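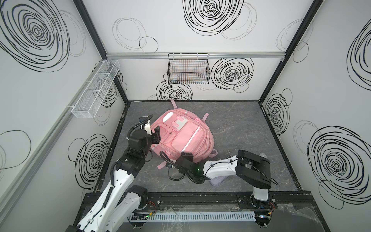
I have been walking to work for a whole winter now, and I want to tell you about it because I can't stop telling everyone else and they have started leaving the room.

It began last February, when the number 64 bus stopped running past the end of my road. I was cross for a week. I wrote a letter (never sent) and looked at the price of a second-hand bike. Then one morning I was up early anyway, so I put my boots on and set off over the hill into Petholm. It took me 30 minutes longer than the bus used to and I got there with red cheeks and a huge appetite, and I'd seen a heron!

I've done it nearly every working day since. My route goes down the back lane, past the allotments, along the canal as far as the second lock and then up the long steps by the church. The steps are horrible. I love the steps. In spring they smell of wild garlic and in autumn you have to hold the rail the whole way up because of the leaves.

What surprised me most is how much goes on before eight in the morning. There's a baker on Mill Street who props the door open with a flour bin. A man on one of the narrowboats plays the same four bars on a tin whistle, gets the last note wrong and starts again. And there is Cirno, a very fat white cat who sits on the lock gate and will accept one stroke, on the head, and then wants you gone.

I met Bok-nam Ryu on the towpath too. She walks the other way, towards the hospital, and for weeks we only nodded. Then it poured down and we both ended up under the bridge for a quarter of an hour, and she gave me half a rice cake and told me which side of the path floods. (The left, by the willow. She was right, I tested it by accident the very next day.)

Some practical things, as a few of you asked after my last post:

- Buy good socks before you buy anything else. I wore cheap ones for a month and my heels were a mess.
- Keep a spare pair of shoes at work. Mine live under the desk.
- Carry less. I used to take a book, a second book, a full-size umbrella and lunch in a glass dish. Now it's a sandwich, a thin coat and one paperback, with straps done up tight so nothing bounces.
- Leave the headphones off going in. Coming home, have what you like – I've got through all of the Wilczyńska mysteries that way and I'm still cross about who did it in the third one.

Florian Brunner from the post room has joined me on the last stretch since October. He keeps a tally on the back of an old calendar and tells me he is up to 1,570 steps just from the lock to our front door, which seems a lot to me, but he has longer legs and I'm not going to argue with a man who brings coffee.

It's getting properly dark now, both ends of the day. I thought that would put me off and it hasn't at all. The canal is lovely with the boat windows lit up, and on frosty mornings the whole towpath crunches. I've got a head torch and a bright yellow hat my aunt knitted, so big that it comes down over my eyebrows.

Next year I want to try the long way round by the reservoir, at least once, starting before sunrise. If anyone local knows whether the gate at the top field is kept locked in winter, please leave a comment!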